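Taller de orden en casa, aula 408
Apuntes de la unidad 3: superficies blancas
Profesora: Annelies Vermeulen

Antes de ordenar, se limpia la superficie vacía. Una superficie blanca y lisa muestra poco el polvo claro, por eso conviene pasar primero la mano seca y después el paño. El paño debe estar húmedo – no mojado – y doblado en cuatro.
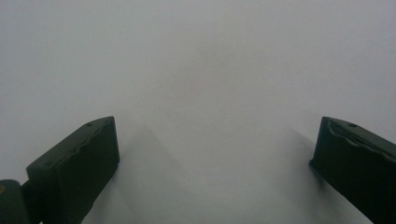
El segundo paso es secar con otro paño, siempre en la misma dirección. Esperamos 18 minutos antes de volver a poner las cosas. En los muebles con pintura mate no usamos esponja áspera, deja zonas brillantes.

Para la próxima clase: limpiar en casa una superficie blanca, anotar el tiempo (máximo 30 minutos) y traer la hoja a Sølve Åberg.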